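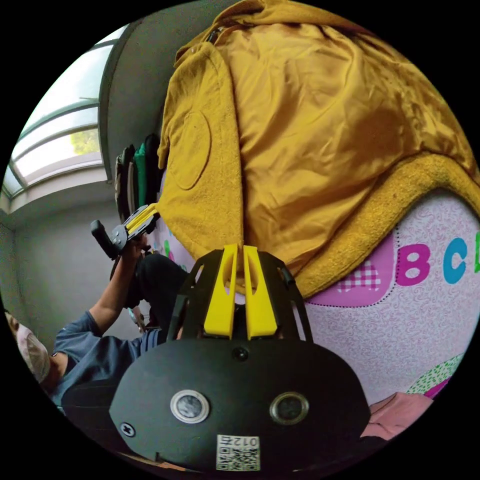
*yellow coat on the alphabet sheet, second gripper over by the hanging clothes*

**evie_f** wrote:

OK so we've been doing the clothes set with the hand-held grippers for a while now and I want opinions before I record any more of it. The task is boring on paper: pinch the coat near the lower edge, lift, lay it flat. One person works the bed, one person works the hanging clothes, swap when your wrist starts complaining.

My question is about speed. I did 80 takes at the pace I'd normally tidy a bedroom and then 29 where I forced myself to go slow, and I hate the slow ones. They look like someone folding laundry underwater! But Liette says the slow ones are the keepers. Who's right?

— Evie Fairclough

---

**lcloutier** wrote:

I am, obviously :)

Seriously though, my issue with the fast takes is the pinch. You come in, jab, and you've already started lifting before the fingers have closed. You can feel through the handle that you've got the cloth. The arm that has to copy you can't feel a thing, it only gets the view and the finger width. Wait a beat, close, then go up.

---

**tanavora_tom** wrote:

Disagree with Liette, sorry. We went super slow on our towel set in October and ended up with a policy that dithered. It would hover over the towel forever because half of our demos were hovering. Do it at a natural speed and throw out the sloppy ones.

---

**lcloutier** wrote:

> half of our demos were hovering

Well that's hovering, I'm talking about one beat with the fingers on the cloth. Different thing.

---

**orton_bench** wrote:

Can I ask why you don't just teleop the arm? I drive ours with a leader arm and whatever I record is something the robot can physically do. With the hand-helds you get people reaching in at angles no elbow on earth would allow.

---

**evie_f** wrote:

@orton_bench we tried! Liette got maybe a sleeve and a half done in the time it takes me to do a whole coat. Also we can take the hand-helds up to anybody's bedroom, and I am not carrying an arm up those stairs. You're right about the angles though, I lose takes to that. I've started keeping my elbow in and pretending I'm bolted to a table.

---

**cabral77** wrote:

The fuzzy lining would worry me more than the speed. Fleece grabs at everything. When I had a lined coat in my set I'd think I had a single layer and it'd be shell plus lining, and then the next take just the shell, and to the camera those look nearly the same. I'd pick one and stick to it.

Also yellow fingers on a yellow coat?? Brave.

---

**evie_f** wrote:

Ha, yeah, the color thing. I kind of want a few hard ones in there. Noted on the layers — I've been grabbing whatever I get, so that's probably a mess. Shell only from now on.

---

**tanavora_tom** wrote:

I'd drop the yellow coat until the dark stuff works. Get one thing going first.

---

**lcloutier** wrote:

Nope, I want it in from the start. Last time we added the awkward clothes at the end we had to redo the lot.

Evie, compromise: another 80 at your normal speed, with the beat at the pinch, elbow in, shell only. I'll do the hanging ones the same way and we train on both and see.

---

**orton_bench** wrote:

Please post how that goes, I'd like to be wrong about the elbows. Does anyone still have the Ikura notes on checking reach before you train? My bookmark gives me a 404.

---

**cabral77** wrote:

I've got a saved copy somewhere, will send it tonight.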